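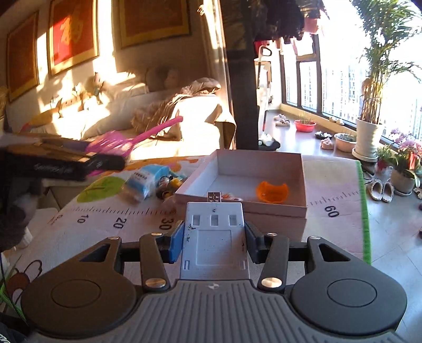 Figura 1. La pinza de mano delante de la caja blanca, sobre la alfombra de juegos.

Normas de recogida para pinzas de mano
Informe de proyecto, 10 de noviembre de 2018

Cuando empecé este trabajo pensaba que lo difícil iba a ser la mecánica. Pues no, lo que más horas me ha quitado ha sido ponerme de acuerdo conmigo misma sobre las reglas (y eso que el cuaderno Levdale ya venía con una lista hecha). Levdale es la guía interna que usamos en el laboratorio Sollar, y en abril tenía 23 normas. Las leí todas, las probé en una habitación de verdad, con su sofá y sus juguetes, y me quedé con 10.

La que más defiendo es la del agarre: los dos dedos tienen que apoyar en la pieza antes de levantarla. Parece una tontería, pero con juguetes de rejilla es muy fácil pillar un borde con un solo dedo y darlo por bueno. La segunda es la de la distancia. Si trabajan dos pinzas a la vez, una se queda quieta mientras la otra agarra – y quieta quiere decir quieta, ¡nada de ir adelantando camino!

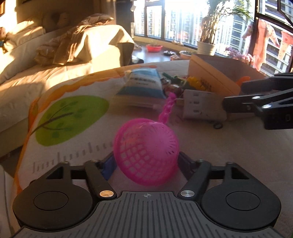 Figura 2. La red rosa entre los dedos de la pinza; a la derecha asoma la segunda.

Con la luz tuve más dudas. La guía pide luz uniforme y a mí me parece una norma pensada para un laboratorio, porque en una casa con ventanales el sol entra como le da la gana. Propongo cambiarla por otra más modesta: apuntar la hora y hacia dónde dan las ventanas, y repetir la tarea en otro momento del día. El anexo Kruger ya trae una casilla para eso y casi nadie la rellena, yo incluida las primeras semanas. 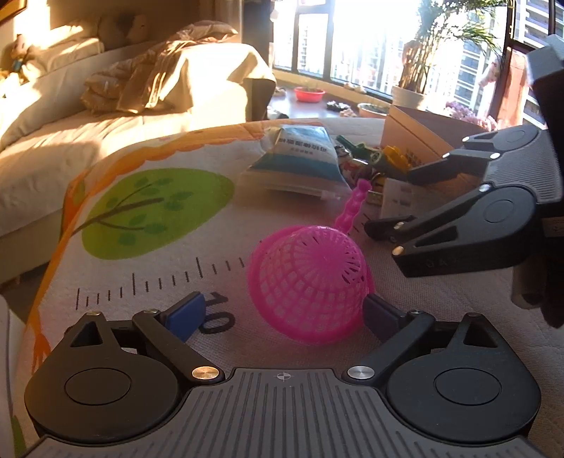 También quité la norma de dejar el suelo despejado. Si lo ordenas todo antes de empezar, luego solo sabes recoger en sitios ordenados, y para eso no hace falta tanto proyecto. La he sustituido por una de seguridad bastante corta: nada de vidrio, nada que corte y ningún cable por la zona de paso.

En total he revisado 324 registros con la plantilla Droltedent, y en 3 tuve que volver a leer la norma porque no sabía cómo aplicarla. Los tres eran del mismo tipo: una pieza apoyada en otra. ¿Cuenta como un objeto o como dos? De momento los he marcado como dos, y lo dejo anotado como pendiente para la siguiente versión de la guía.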